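The plates I didn't need

I have a rule about plates, and the rule is no more plates.
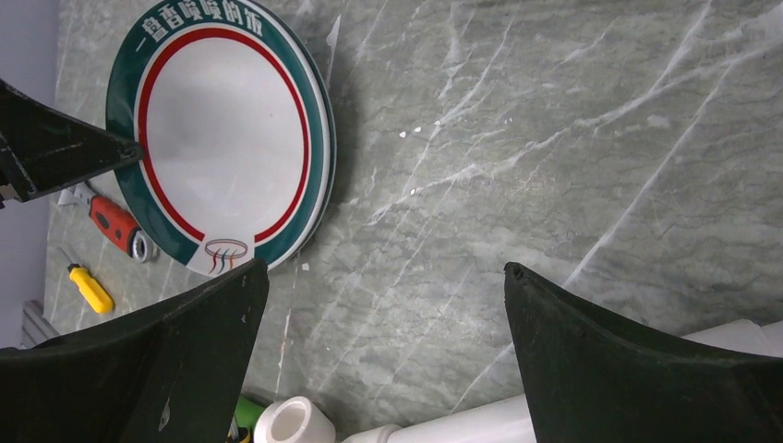

The rule lasted until January. I was in Pedham to pick up a lamp, and the shop next door had a bin of mismatched dinnerware out front, and you can guess the rest. I already own plenty (my mother's set, the everyday ones, the weird heavy ones from Tosh that chip if you look at them wrong) and I still came home with two more and no lamp. I had to go back for the lamp the next morning!

What got me was the color. Dark teal green around the rim with a bright red ring just inside it, and then that pale glossy middle. I'm a sucker for green and red when it isn't Christmas green and red. There's Chinese writing along the top, 一盘香喷喷的饭, and I asked Morag Geddes about it before I let myself get too attached, in case I'd bought something rude. She says it means something like "a plate of delicious-smelling rice," or a nice-smelling meal, depending on how you take it. I love that so much. A plate that tells you what's supposed to be on it! There's a funny little drawing at the bottom too, a sort of squashed brown-red oval with wavy lines under it, and I keep changing my mind about what it is. Morag thinks it's a hot dish with steam. I'm leaning her way.

Now I have to make room. Our one good cupboard is 12 inches deep and the shelf inside sags, so the plan is to move the shelf up a notch, put the heavy Tosh plates on the bottom, and give the new ones the spot at eye level. I've been saying I'd fix that shelf since we moved in. The pegs are a size nobody sells, so I ordered some from Dredusora and got a bag of nine, when I need four. The rest are in the junk drawer with the takeout soy sauce.

I also went through the mugs while I was at it. Three are leaving, including the one with the handle I glued back on (sorry, Dad). The gravy boat stays for now, though I couldn't tell you when we last had gravy.

As for what goes on the new plates first, it has to be rice, doesn't it? I'm thinking fried rice with too much egg and a lot of scallion, the way I make it when I'm eating by myself. I'll put the recipe up if it's any good. If it's bad I'll probably put it up anyway.

This site uses cookies to remember your preferences. By continuing to browse you agree to our use of cookies. Accept | Manage settings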